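Sivora cafe switches to returnable mugs after April trial

2/14/20

Customers at the Botetti cafe on the Sivora waterfront will be able to take their coffee away in a borrowed mug from this spring, as the business tries to cut back on paper cups. 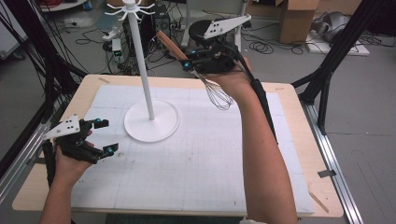 How does the mug loan work? Customers pay a deposit of $3 when they order, take the drink with them, and get the deposit back when they bring the mug to the counter at any of the three Botetti shops.

The plan starts with a trial in April at the waterfront shop only. If enough mugs come back, the shops on Inthanon Street and at the bus station will begin lending them too. All three will accept returns from the first day.

Owner Angharad Prothero said she had been thinking about the change since last summer, when the city raised what it charges businesses for trash pickup. The waterfront shop was paying for an extra bin, and most of what went into it was cups and lids.

"We were buying cups, handing them over, and then paying again to have them hauled off," Prothero said. "A lot of our regulars walk 10 minutes to the office and throw the cup out at the door."

The cafe has ordered 750 mugs for the trial from Nulance, a pottery supplier in the next county. They hold 12 ounces and come with a silicone lid that is washed separately. Larger drinks will still be sold in paper cups, at least at first, and so will anything ordered by people who would rather not pay the deposit. There is no extra charge for a paper cup.

Prothero said she had looked at a plastic version that weighed less and cost less. Staff tried both for two weeks and preferred the ceramic one, mostly for the taste. The plastic mugs also held on to the smell of chai after washing.

Washing was the part that took the longest to sort out. The county health office asked for a written plan before it would approve the loan of mugs that leave the building. Returned mugs will go into a closed crate under the counter, apart from the dishes used inside, and be run through the machine on the hot cycle before they are put back on the shelf. The shop has bought a second dishwasher, used, from a hotel that was closing its restaurant.

Customers do not have to rinse the mugs first. A mug that comes back chipped or cracked will be taken out of use, and the customer will still get the deposit. Lids are not covered by a separate deposit, but a mug returned without one will bring back $2 and not the full amount.

Caradog Prydderch, who manages the waterfront shop, said he expects some of the mugs to disappear into kitchen cupboards. The budget allows for the loss of 80 in the first month.

"Some people will keep one because they like it, and the deposit mostly pays for it," he said. "I'm more worried about the morning rush. Taking a mug back and opening the drawer for three dollars is slower than handing over a cup."

To keep the line moving, returns before 9 a.m. will be handled at the side window, where the shop now sells ice cream in the summer. Customers can also ask for the deposit to be put toward their next drink, or swap a used mug for a full one and pay only for the coffee.

The shop asked customers last fall whether they would use the service. Of the 153 people who filled out a card, most said they would try it. The most common complaint was the size of the mug – several people wanted a 16-ounce one. The second was where to put it on the bus, which Prydderch said he did not have an answer for.

Other businesses along the waterfront have been invited to join if the trial goes well. The bakery two doors down has said it is interested but wants to see how many mugs are returned. The bookstore, which has its own small coffee counter, has agreed to act as a drop-off point on days when Botetti closes early, though it will not hand back deposits. Mugs left there will be recorded on a paper slip that can be exchanged at the cafe.

Drinks served inside will come in the same heavy blue mugs as before. Customers who bring their own cup will keep getting 25 cents off, and that discount can't be combined with the loan.

A box for comments will be kept by the register during the trial. Prothero said she would go through the return numbers at the end of April and decide then about the other two shops.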